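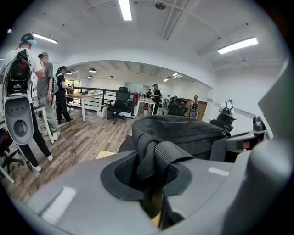 1. Jaw check on the hand-held gripper before a session. I've been looking after Plukmont (our name for it, long story, blame Tarek) since April and I still love this job, so have a thread on how we set it up and keep it going!

2. First test is always something soft and black. Wrinkly fabric with a round brim-like bit at the front is brilliant for it: the pleats squash, the brim doesn't, and the two grey jaws have to cope with both at once. A hard block will tell you everything is fine when it isn't.

3. Close slowly, hold, open slowly. You want both jaws moving by the same amount on either side of the middle. If one gets there first, stop and look at the linkage. Don't just squeeze harder (I did that for a week, sorry Marloes).

4. The pivots are where the dirt goes. Fluff, hair, bits of thread, all of it ends up wound round the pins. I pull it out with bent tweezers and then wipe with a dry cloth. No oil! Oil plus fluff makes a grey paste and you'll be picking it out until teatime.

5. Screws next. There are 2 on each pivot cover and they go into plastic, so it's fingertip tight and a tiny bit more. I mark the heads with a paint pen across to the cover. If the lines don't meet, something has crept round.

6. Someone asked about the matte finish on the jaws. Yes, keep it matte! We had an older set that had been wiped with the wrong stuff until they went shiny, and the glare off the lights made the video from the gripper camera a pain to use. Warm water, drop of washing-up liquid, soft cloth, done.

7. Zeroing: jaws fully shut with nothing in them, wait for the reading to settle, save. Then fully open, save again. Then shut them once more and see if you're back at zero. I do that last step 4 times, Bram does it once, and we've agreed to stop discussing it.

8. Our return spring gets swapped every 1000 closes. I keep the tally in a notebook in pencil and I went over last time (1307, whoops). You could feel it too, a lazy little pause before the jaws opened. New spring in and it was snappy again, such a nice feeling.

9. Swapping it, for those who like the fiddly bits: cover off, note which way the long leg points, take a photo anyway, hook out the old one with the tweezers held low so it doesn't ping across the floor. Long leg in first on the new one. Short leg will fight you.

10. Backpack wearers: give the cable some slack before you lift anything. If it's tight it tugs at the connector each time you bend down, and a loose connector looks just like a broken gripper. Mirjam and I took a perfectly good one to bits over that.

11. Question for the people who know more than me: what are you using for jaw pads on slippery fabric? Ours are fine on cotton and hopeless on lining. Chrysoula swears by silicone strip from the kitchen shop and I'm trying it tonight. Will post how it goes!

4 replies · 1307 likes · 2 shares
Last updated: Jun 13, 2019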